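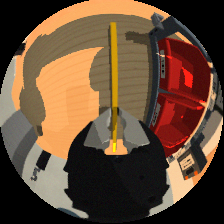
I have been trying to learn the names of yellows. It started in May, when I decided the laundry needed repainting (it did, it was the colour of old teeth) and came home from the paint shop with a fistful of sample cards and absolutely no idea what I was looking at. To me yellow was yellow! Now I can't leave it alone. Take that long thin stick standing up against the wood grain: the flat face is a proper bright yellow, but the edge down one side goes a bit darker, and that's ochre, and three months ago I'd have walked straight past it. The sample cards are full of that sort of thing. Same tin, same brush, and it changes as soon as it goes round a corner.

So, the laundry. It's a tiny room with one window facing the neighbour's fence, and the light in there is pretty ordinary until mid-afternoon, when it gets a burst of sun for as long as it takes to hang out a load. I wanted something cheerful. My first pick was a Kaltden shade that looked like butter on the card and like a highlighter on the wall. I painted a big square of it behind the door, made a cup of tea, came back and laughed out loud. The dog wouldn't go in.

Second go was from Filtwood, a much muddier colour, and I nearly didn't bother because on the card it looked like mustard somebody had left out. On the wall it was lovely! Warm, a bit soft, and when the arvo sun hit it the whole room went golden. I bought 2 litres, did the ceiling edges with an angled brush I should have thrown out years ago, and had to go back for more when I ran dry halfway along the last wall. The new tin is a tiny bit lighter. There's a join behind the washing machine if you know where to look, and I'm not moving the washing machine.

The thing I got most wrong was the undercoat. The old paint was that shiny enamel stuff, and I gave it a quick wipe with sugar soap and reckoned that would do. It did not do. The first coat slid about like I was icing a cake with the wrong knife, and I ended up sanding the whole lot back by hand over 2 evenings with the radio on and a scarf round my face. If your walls are glossy, sand them first. Please. My shoulders are still cross with me.

I've got 30 sample cards now, stuck to the side of the fridge with the magnets that used to hold up the school newsletters. A few of them are for the back step, which is next, and which I'd like to do in something darker so it doesn't show the mud. I'm leaning towards one of the ochres, although there's a greeny one that keeps catching my eye when I get the milk out. It might be awful outdoors. I'll paint a square on the bottom tread this weekend and see what the dog thinks of it.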